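Start | News | Spiele | Termine | Archiv | Newsletter abbestellen

Bulura: Das Herbst-Update bringt endlich die Nachtmärkte
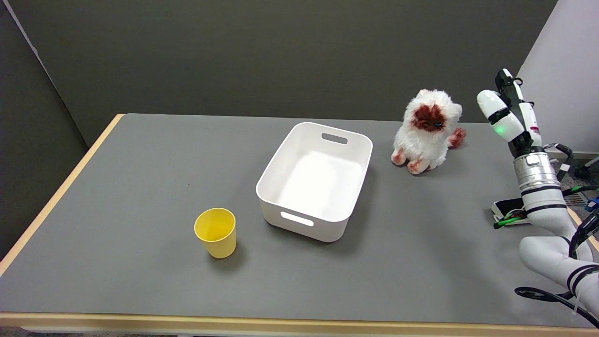

Seit dem Frühjahr wurde im Forum spekuliert, jetzt steht es in den Patchnotizen: Die Nachtmärkte kommen nach Bulura, und zwar auf alle Server gleichzeitig. Wer das Spiel erst seit Kurzem auf der Platte hat, wird mit den Schultern zucken, aber alle, die schon die allererste Testphase mitgemacht haben, wissen, wie lange wir darauf warten. Damals gab es in der Hafenstadt Zorkau einen leeren Platz mit einem verschlossenen Tor, und an diesem Tor hing ein Schild mit Öffnungszeiten. Sonst nichts. Ich habe da halbe Abende gestanden und gehofft, dass es mal aufgeht!

Im November ist es so weit. Die Märkte öffnen nach Spielzeit immer bei Einbruch der Dunkelheit und schließen, sobald der erste Fischkutter wieder einläuft. Man kann dort tauschen, kochen, Karten spielen und (das freut mich am meisten) eigene Stände aufbauen. Ein Stand kostet 100 Perlen Miete pro Nacht, dafür darf man ihn einrichten, wie man will, und die Einrichtung bleibt gespeichert. Wer im Sommer fleißig Muscheln gesammelt hat, kann sich also gleich am ersten Abend etwas Hübsches hinstellen.

Auf dem Testserver habe ich das ganze letzte Wochenende verbracht, und es macht einen Riesenspaß. Die Händler laufen jetzt wirklich herum, sie bleiben beieinander stehen, quatschen, streiten über Preise, und wenn man lange genug zuhört, verraten sie, wo es in der nächsten Nacht die guten Sachen gibt. Das Feilschen selbst ist ein kleines Minispiel geworden. Man hat 3 Versuche, dann macht der Händler dicht und man muss bis zum nächsten Abend warten. Am Anfang habe ich ständig zu niedrig geboten und bin mit leeren Taschen heimgerudert. Inzwischen weiß ich, dass die Gewürzhändlerin es mag, wenn man erst mal etwas Kleines bei ihr kauft.

Insgesamt kommen 71 neue Rezepte dazu, die meisten davon bekommt man nur auf den Märkten. Die Suppen sind wie gehabt vor allem für die Ausdauer gut, aber bei den Spießen lohnt sich ein genauer Blick: Ein paar davon erhöhen die Sichtweite bei Nebel, und wer schon mal versucht hat, die Nordroute ohne Leuchtfeuer zu fahren, der weiß, was das wert ist.

Neu ist außerdem das Viertel Fandton, das man vom Markt aus über eine Hängebrücke erreicht. Auf dem Testserver war davon erst die vordere Hälfte begehbar, dahinter stand ich vor einer unsichtbaren Wand. Was ich sehen konnte, gefällt mir aber sehr: enge Treppen, Wäscheleinen, überall Katzen, und in den Innenhöfen spielt eine Musik, die sich mit jedem Stockwerk ein bisschen verändert. Bitte mit Kopfhörern spielen!

Für die Kartenrunde noch ein wichtiger Hinweis: Das Spiel »Rojanasak«, das bisher nur in der Taverne als Deko auf dem Tisch lag, ist jetzt richtig spielbar. Das Deck hat 69 Karten, die Regeln hängen am Eingang des Marktes aus und sind auch über das Menü abrufbar. Gespielt wird zu zweit oder zu viert. Zu dritt geht es leider nicht, das wurde im Forum schon kräftig bemängelt, und die Entwickler wollen sich das nach dem Start noch mal ansehen.

Ein paar Dinge hakeln noch. Wenn sehr viele Leute gleichzeitig auf dem Platz sind, verschwinden manchmal die Laternen, und mein Stand war einmal nach dem Neustart um eine halbe Drehung verrückt, so dass die Kundschaft von hinten an die Auslage musste. Beides ist gemeldet. Auch die Controllerbelegung beim Feilschen finde ich unglücklich, da liegen Zustimmen und Gehen direkt nebeneinander, und ich habe mir damit einen wunderschönen Kompass durch die Lappen gehen lassen.

Wer selbst reinschauen will: Der Testserver läuft noch bis So., 17. August, danach wird er abgeschaltet und die Spielstände werden gelöscht. Anmelden kann man sich im Startmenü unter »Vorschau«. Euer normaler Spielstand bleibt davon unberührt, ihr beginnt mit einer frischen Figur direkt in Zorkau und bekommt genug Perlen für ein paar Nächte Standmiete. Schreibt mir gern, was ihr dort verkauft habt, die schönsten Stände stelle ich in der nächsten Ausgabe vor. Meiner steht ganz links am Wasser und verkauft ausschließlich Zitronen.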